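Arnex Bench

Arnex Bench is a robotic kit for opening, checking and sorting the parts of used desktop computers. It is made by Zovia, a small firm that also sells the Henao line of tool stands. The kit consists of one arm, a black two-finger gripper, a wrist camera and the control program Dretodel. It was first offered to repair shops and recycling centers in February.

Use

The operator places an open computer case on the work surface and selects a task in Dretodel. The tasks supplied with the kit concern mainly memory modules, flat data cables and power plugs. The program keeps 30 saved positions for each type of case, and the operator can correct any of them by hand.

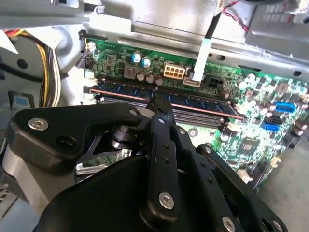 Rocío Ccori

Memory work is done with the fingertip pointed at the module in its slot, for example a blue RAM module on a green motherboard. The fingers of the gripper are narrow at the tip, so they can enter between the capacitors and the power connector. The long linkage has a column of small holes along its face, and the plates are joined with hex-socket screws.

Power supply cables are a known difficulty. The manual advises to tie them to the side of the case before the start — the program does not plan a path around loose wires.

Versions

Version 2 of Dretodel added a slower approach near the board and a log of every stop. The log holds 584 entries, after which the oldest are deleted. Elvira Valderrama, who wrote the first manual, also prepared the Spanish edition. The spare parts list has 17 items, among them fingertips, finger plates and the camera cable.

See also: Henao stand; Computer recycling; Robot end effector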